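The Green Bottle

The claim was for 1,500 dollars, and it covered everything on one desk. I read it twice in the car outside the Sleiman Building with the air conditioning running, and then I read it again because the second page was handwritten and I have never trusted a second page.

According to the first page, a pipe had let go above the fourth-floor ceiling over the weekend. According to the second page, the desk had been under it. Everything on the desk was ruined, she wrote, "in ways that may not show."

I had been adjusting claims for Plollgate since the January my hours got cut at the tile store, and I had heard plenty of things said about damage. I'd heard that smoke had gotten into a marriage certificate. I'd heard that a flood had changed the sound of a piano that turned out to be sitting in storage two towns over. Ways that may not show was new.

She met me at the elevator. She was younger than her handwriting and she shook my hand like someone who had been told to. The carpet in the hall was dry, but they'd had fans on it, she said, day and night. I didn't see any fans. She said they'd gone back to the rental place.

"All of them?"

"You pay by the day," she said, and I wrote that down, mostly so that she would see me write something.

The desk was a good one, I'll give her that. It was wide and pale, with a curved edge and a striped grain running the length of it. I have seen what water does to a wooden desk. It lifts at the edges and goes gray around the feet of anything left standing there. I put my palm on it and moved it along slowly. She watched my hand the whole way.

"It looks fine," she said. "I know it looks fine."

"It does."

"The desk isn't on the list. It belongs to the landlord."

So I went to the list. There was a cup, and a coaster to go with it, or not to go with it, since they didn't match. There was the purple box. There were small packets of this and that, and a sheet with a big round drawing on it that she called the schedule. The cup was listed at 28 dollars, and I asked her how a cup gets ruined by water.

"It isn't that water," she said. "Would you drink out of it, after what comes down through a ceiling?"

I said I'd wash it.

"I did wash it."

Then there was the bottle. The bottle was down for 700.
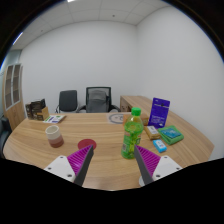
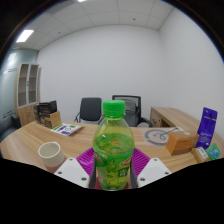
The desk on the fourth floor, with the green bottle.

I asked her what was in it. She said it was concentrate. I asked her what it was a concentrate of, and she looked at the schedule, as if that might have it written down somewhere.

"It came from Gerarmont," she said. "My father brought it back. You put a capful in a bucket and it does floors, windows, the car. He did the dog with it once."

"And for this he paid 700 dollars."

"He paid four."

I waited. In my experience people will fill a silence with the truth or with a better lie, and either way you get to go home sooner.

"He paid four, and then he used to say he wouldn't take 700 for it," she said. "That's where the number comes from. I didn't make it up. I can get my aunt on the phone, she heard him say it."

I told her that what a man wouldn't take for something is not its replacement cost. It's in the handbook, nearly in those words, which makes me think somebody had tried it before her. She nodded. I could see her fixing it in her head for later, the way you do with a sentence you plan to be angry about in the shower.

The cap was on. I pointed this out. A bottle with the cap screwed on does not take in water from a ceiling, and it doesn't let anything out, either.

"It was darker," she said.

"The bottle?"

"What's in it. It used to be darker than that. I know how it sounds."

It sounded like something a person says to an insurance company. I held off saying that. I leaned down until I was level with the label and looked through the liquid at the wall on the other side, and the wall was green. I couldn't have told you if it was greener the week before. I don't believe anyone could, and that's what makes it such a useful thing to say.

I asked her what they did in that office. There were two chairs beyond the desk and neither one looked as if it got much use. She said it had been the Wutari office, her father's company, and now it was mainly her coming in to answer the phone and tell people it wasn't anymore. The lease ran out at the end of the summer. She had been going through his stuff and bringing it to the desk a few pieces at a time to decide about it.

"Decide what?"

"Keep or toss," she said. "I can't do it in the storage room. There's no window in there."

Now, I know when I'm being worked on. A dead father is about the oldest tool in the box. I had one tried on me by a man in a boat supply store, and the father came in with the coffee while we were talking. So I asked for a receipt from the plumber, and she had one. I asked for the building's incident report, and she had that too, in a folder, with the fourth-floor line circled. A pipe had let go. It had let go over the restroom, at the far end of the hall.

I showed her the word restroom.

"It traveled," she said.

"Through six offices."

"Water does. You must know that, doing this." She took the report back from me and squared it up in the folder with the edges all even. "I came in Monday and it was all different. I can't prove it to you. I stood right here and none of it was the way he had it."

I asked if she might have moved it herself, bringing things out of storage a few at a time. She thought about it for longer than I expected. Out in the hall the elevator opened and closed for somebody else.

"I might have," she said.

I told her I would write it up, and I did, in the car, with the air conditioning going. I wrote that I found no evidence of water at the desk. I wrote that the contents were intact. Under the bottle I put four dollars, then crossed it out, because a thing that isn't damaged isn't worth four dollars to Plollgate or any other number. Then I sat there, and after a while I wrote in the box for remarks that the color of the liquid could not be verified.

My supervisor called me about it the next day. She wanted to know what color it was supposed to be.

"Darker," I said.

"Says who?"

I told her it was just a remark, and she could take it out if she wanted to. She said she would. I've never checked.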